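Progress Report to the Munteanu Fund: First-Year Bridge Program, Staderbridge College

April 7, 2021
By the Bridge Program Office

We are now past the midpoint of the grant, and we're very happy with how the year is going! This report covers the work from September through the end of last month. The spending tables went to you separately, so we'll stick to the program itself.

The bridge program opened in September with 14 students, all of them the first in their families to go to college, and most of them commuting from Skelby and the farm towns past it. Every one of those students came back for the spring term. We had hoped for a strong return after the winter break, but we hadn't dared to put a full house in the plan.

The weekly study hall has been the heart of it. We began in a seminar room on the main campus and moved to the ground floor of the library once the students told us (more than once!) that they wanted to be closer to the writing desk. Attendance went up right after the move, and students outside the program have started sitting in. We let them stay. Math is still the subject people bring most often, with chemistry close behind.

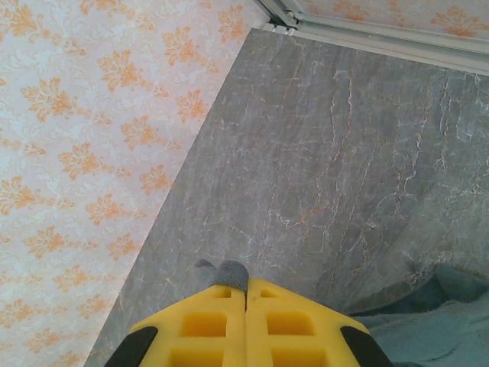 Advising changed more than we expected. The original proposal had each student meeting an adviser at the start and end of term. By the second month it was clear this left too long a gap, especially for students trying to decide whether to drop a course, so we added 2 short check-ins in between. They last as long as a cup of coffee, and they have already caught several registration problems while there was still time to fix them. The registrar's office has been wonderful about this and now copies us on hold notices for any student who signs the release form.

The summer reading course has been rebuilt as well. The old version leaned on long lectures and a single paper. The new one asks for shorter pieces of writing every week, and students swap drafts before turning them in. Feedback from the pilot group was warm, though they did ask for fewer readings in the opening week, and we've cut that list down. 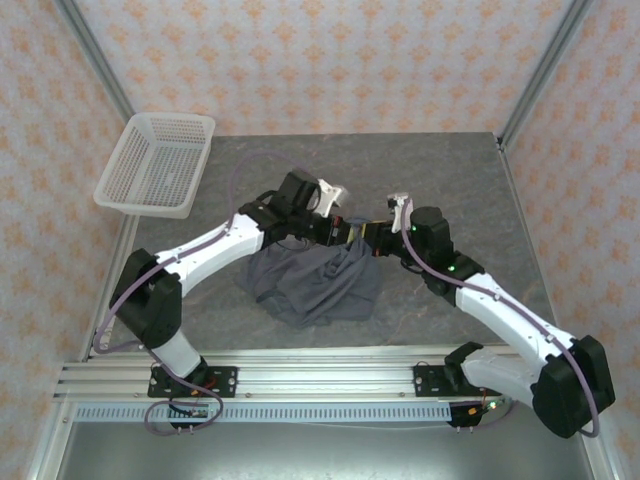 Mamus, the online scheduling tool we set up with grant money, took some getting used to. Students liked it from the start because it works on a phone. Tutors found the calendar view confusing, and for a while we kept a paper sign-up sheet going next to it. The sheet is gone now. We still need a better way to handle late cancellations, and we're open to ideas if your other grantees have solved this.

One goal is behind. We planned 3 family evenings and have held only 2, both with good turnouts and a lot of very practical questions about financial aid letters. The last will be in Skelby itself, which should spare many parents the drive. We are waiting for the school there to confirm the hall. 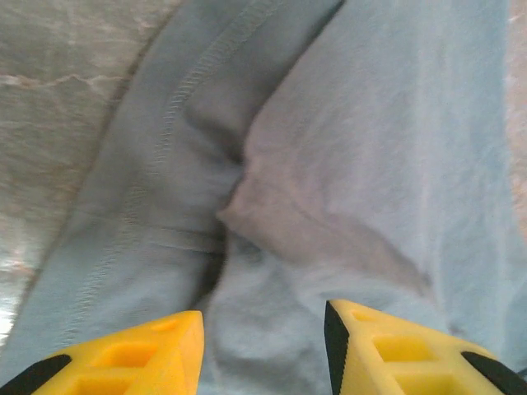 Light blue fabric on a gray surface.

For the rest of the term, the main jobs are recruiting the next group, training returning students as peer tutors, and finishing the exit survey. Several of the current students have asked to be tutors next year, and we'd love to say yes to all of them. That would mean moving a small amount from the printing line to student wages. A short budget request will follow by email, and we would be grateful for an answer before final exams begin.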